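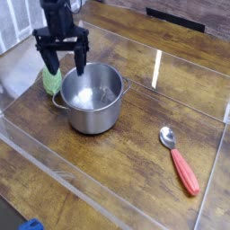

Our project looked at how the shared kitchen on the second floor of the Broltby residence hall stores and uses its cookware, and whether a different arrangement would save students time. We chose the topic because all three of us cook there most evenings and had all lost time hunting for a lid or a clean spoon. The work was limited to things that get used every day. A stainless steel pot with two loop handles, for instance, takes up more shelf width than its body alone would suggest, and the handles are what catch on the pot next to it. A metal spoon lies flat almost anywhere, so it gets put down almost anywhere. These two objects became the center of the report.

Group members: Anikó Simon, Lakmal Begum, Gyula Fekete
Supervisor: Erzsébet Deák

1. Background

The kitchen serves two corridors. It has one stove with four burners, a double sink, a wooden table and a wall of open shelves. The hall office buys the cookware and replaces it when it wears out. The current pots were bought from Mészáros, a restaurant supply store in town, and the shelving is a Plikar unit with fixed boards 600 mm wide. The boards cannot be raised or lowered. This matters later in the report.

Before we started, students put things back wherever there was room. Small items such as dishcloths and sponges were often dropped into the nearest pot, and the next person had to take them out and wash the pot before cooking. Several residents mentioned this to us without being asked.

2. Method

We collected data in September over two weeks. A sheet was taped to the refrigerator and anyone using the kitchen was asked to write down what they took, the time they started looking for it and the time they found it. We also measured every pot twice, once across the body and once across the handles.

At the end of the first week we changed the layout. Pots went on the lowest two boards with the handles pointing front and back instead of side to side. Spoons and ladles moved from a drawer to an open jar beside the stove. Cloths got a hook over the sink. We labeled the boards with masking tape and did not announce the change in any other way.

The sheet stayed up through the second week. Gyula typed the entries into a spreadsheet every evening, and Lakmal checked them against the paper copy.

3. Results

We received 393 usable entries. Entries with a missing time or unreadable handwriting were left out.

In the first week the items that took longest to find were spoons, followed by lids. Pots were easy to find but slow to get out, mostly on account of the handles. One resident wrote "stuck again" beside her entry on three different evenings.

In the second week the search times for spoons dropped the most. Lids did not improve. We had not given them a place of their own, and they ended up stacked on the microwave as before. Turning the handles let us fit one more large pot on each board, but the front handles stuck out past the edge and two people complained about bumping them. We moved those pots back as far as the wall allowed.

The hook for cloths worked for the first few days. By Wednesday of the second week there were more cloths than one hook could hold and the extras were back on the counter, or in a pot.

4. Cost

The jar and the hook were the only things we bought. If the hall office wanted to replace the fixed boards with adjustable ones, the Alunier catalog lists a suitable unit at 3,522 crowns, delivery included. We think this is too much for one kitchen and suggest trying a lid rack first.

5. Problems with the study

The sheet depended on people being willing to fill it in. Some residents wrote down every spoon and others wrote nothing. The times were read from the wall clock, which was 5 minutes slow, but since start and finish came from the same clock this should not have changed the results. Two residents moved out between the first and second week. We also took part ourselves, and we knew where everything was in the second week, so our own entries probably made the new layout look better than it was. Dr. Deák pointed this out in her comments on the draft. We did not have time to separate our entries from the rest.

6. Recommendations

Keep the jar by the stove. Add a second and third hook above the sink. Buy a lid rack and fix it to the side of the shelving. Leave the pots with their handles front to back on the lower board only, where people are less likely to walk into them.

The labels are still up, and Miklós Kovács from the hall office has agreed to look at the lid rack when the kitchen budget is next reviewed.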